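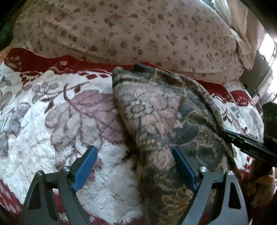

How should a plush blanket be stored for the summer?
Wash it, dry it all the way through, and fold it into a cotton bag or on an open shelf. Skip the vacuum bags, which flatten the pile.

Several readers wrote in about bedding after the last newsletter, so Sumathi Menon has put together a few notes from the linen room at Nambiar House.

Fleecy blankets and woven throws should go in separate loads. Plush sheds lint, and lint shows on a dark weave more than on anything else. Wash plush in cool water with a small amount of detergent and no fabric softener. Tumble dry on the lowest setting, or hang it over two lines so the weight is spread. Shake it out halfway through.

Tapestry-type cloths vary a good deal, so read the label first. If there isn't one, dab a hidden corner with a damp white rag and look for color. Any color on the rag means dry cleaning. Otherwise a cold hand wash is fine. Don't wring it. Roll it in a towel and lay it flat.

Floral prints fade along the folds when they sit near a window. Refold them along different lines in October, when the heavier blankets come back out.

The Plorance Street drop-off takes clean blankets and throws in good condition until Thu 12 July. Please tie each one with string and pin a note to it giving the size. Pillows and comforters can't be accepted this time.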